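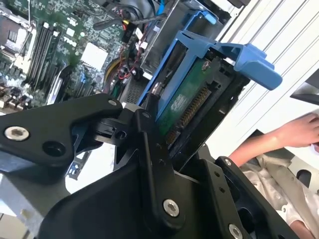 How do you keep near-miss reports confidential in a club where everybody knows everybody?

tailwheel_tuesday
Posted 2018-11-29

Hello all! I fly gliders at Dovthorpe and I've just been handed the near-miss reports, a job I asked for and am very excited about. We're small. On a good flying day there are 16 of us on the field, and that includes the person driving the retrieve truck.

My problem is names. We have a paper form with a box at the top for the pilot's name, and in the last two seasons we got almost nothing on it. I want to take the name box off. But even with no name, if I pin up a summary that says "two-seater, second launch after lunch, right wing dropped on the ground run," every single person will know who was in it before they've finished their tea.

So do I strip out so much detail that there's nothing left to learn from? Do I hold reports back for a few months and put them out in a batch? A friend at Irkow told me their club goes fully anonymous, with a locked box and no names anywhere, and they love it. Another pilot told me anonymous reports are useless, since you can't go back and ask what happened. I can see both sides and I'd love to hear from people who have really run one of these.

Also, what do you do when the report is about somebody else? We've had one like that already and I'm sitting on it.

Two more bits that may matter. We're winch launch only, and we share the field with a model club on weekends, so some reports will be about them or from them. And our instructors are keen, lovely people who like to talk things over at the launch point in front of everybody. That's great for learning and terrible for keeping things quiet!

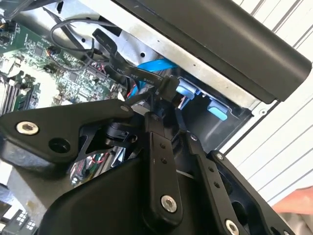 Dovthorpe Soaring Club -- Flight Safety Desk

(That's the heading I've put on the new form. Tell me if "desk" is too grand for a shelf in the clubhouse.)

The draft of the form so far has date, aircraft type, phase of flight, what happened, what you think made it more likely, and what would have helped. No name, no registration. I'd like it to fit on one side of paper and be doable in the time it takes to wait for a launch.

oldyawstring

Oh, I'm so pleased somebody is picking this up, and asking before starting! I ran reports at Ostetti for a good long stretch and made most of the mistakes available.

First, split two words that get mixed up all the time. Anonymous means you don't know who sent it. Confidential means you know and you don't tell. I'd go for confidential as the normal route and leave an anonymous route open for anyone who wants it. The reason is follow-up. The first version of a report is nearly always thin. We had one that just said "late release, cable problem, all OK." If that comes through a locked box, there you are with six words. Because we had a name, I could ring up, and we ended up with a full page about a worn fitting, a crosswind, and a signal that could be read two ways. The signal was the really useful part, and it wasn't in the original at all!

What we did with the name: it went on a tear-off strip at the bottom of the form. I kept the strip until I'd talked to the person, then gave it back to them. I physically handed it over. People loved that. I can't prove it's the reason reports picked up, but they did pick up.

On everyone knowing who it was -- you won't beat this in a club your size, so aim lower. You can't stop people guessing. You can stop the report from being the thing that confirms it. Here is how I wrote mine up:

Leave out the day, the seat, and the registration. Give the season and say "a two-seater" or "a single-seater," or just "a glider" if you only own one of something.

Keep everything about the conditions. Wind, surface, how rushed the launch line was, how current the pilot was in general terms. That is where the learning lives.

Round heights. If it was a cable break a bit under 1,000 feet, "mid to upper launch" does the job fine.

Always show the draft to the person who reported, and change anything they ask you to change. I only had one request I thought went too far, and I still made the change.

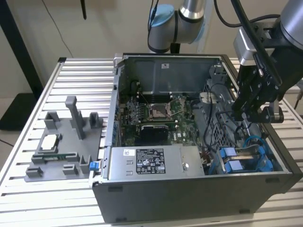
Desktop tower on its side with the panel off, gray tray to its left.

Batching is a nice idea and I'd do it for the mild ones. Please don't do it for anything that could happen again next weekend. If a cable fitting is worn, the launch point needs to hear about the fitting that day, and you can tell them about the fitting without saying a word about how you learned of it.

Reports about other people: I took them, but I wrote them up as reports about a situation. "A glider joined the circuit opposite to the others" is fine. Then I'd go and quietly ask the other pilot if they'd like to add their side. Most did, and a couple of times the story changed completely. Do talk to them before anything goes on the wall, though. I skipped that once and it took a full winter for the two of them to share a tow bar again.

And "desk" is perfect. Keep it.

ridge_and_rotor

Anonymous box. We did it at Tuominen and it works great, don't overthink it!! Got way more slips than we did with the old form. Yes you get the odd one that's just moaning about parking. Throw those out.

One tip: put the box somewhere people can drop a slip without being watched. Ours was next to the kettle at first. Big mistake, moved it to the corridor by the coats and it filled up.

tailwheel_tuesday

Thank you both, this is wonderful. The tear-off strip is going in tonight. I also like the corridor idea, and I think I can have both: box in the corridor, strip optional. Would the strip put people off if it's printed on the same page, even when it says optional?

oldyawstring

A little, in my experience. Print it on the back, with one line on the front that says where to find it. And yes to having both!

cable_hook_mender

Coming at this from the other end, as someone who works in an aircraft maintenance shop during the week and only flies on Sundays. I agree with nearly all of the long answer and want to add a few things we learned at work, where the group is bigger but the gossip is just as fast. 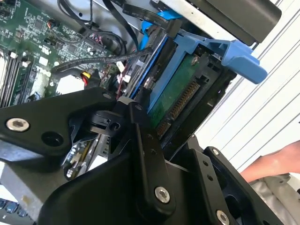 Things to settle before you take the first report

Write down what you will not keep quiet. This is the piece clubs leave out. If someone reports a thing that the law in your country says must go to the authority, you can't promise to sit on it. Find out exactly what falls under that where you are (your national gliding body should be able to tell you) and print it on the form, right at the top. People take it very well when it's said up front, and very badly when they find out afterward.

Decide who else can see the raw reports. My vote is one other person, so that there's cover when you're on vacation. Make it somebody who doesn't sign off solo flights or check flights. If the same instructor who can ground you is opening the envelope, you'll get polite reports about potholes.

Answer every one. This matters more than the form, more than the box, and more than where the box is. At work we had a reporting scheme that went quiet, and when we asked around, the story was always the same: "I sent one in and never heard anything." Now each report gets a line on the board saying what was done, even if what was done was "looked at it, leaving it as is for now." For the anonymous ones, the board is the only way you can reply at all.

Don't chase a number. It's tempting to cheer when you get more reports and worry when you get fewer. A wet month with no flying will give you none, and that's fine.

With the model club, I'd simply invite them in. Same form, same box, and a short chat with whoever runs their flight line. They're watching the sky all day and they see things from the ground that you'd miss from the cockpit. We have a similar arrangement with a parachute group and I was amazed at how good their reports were.

As for instructors talking at the launch point, I wouldn't try to stop it! That's healthy. Just ask them to keep it to what they saw for themselves, and never to mention that a report exists. If a pilot wants to tell the whole field about their own botched approach, cheer them on. Some of the best safety talks I've heard started with a pilot standing up at a winter evening and saying "so, this was me."

One small thing on your draft. I'd swap "what do you think made it more likely" and "what happened." Sorry, no, leave them as they are, I read it wrong. But do leave a lot more white space under "what happened" than you think you need. People write to fill the box. Give them three lines and you'll get three lines.

tailwheel_tuesday

The note about what can't be kept quiet hadn't crossed my mind at all, so thank you. I'm going to check that before I print anything. The plan is to show the new form at our December evening and get the box up before the spring flying starts. I'll come back and post the finished version so anyone can borrow it!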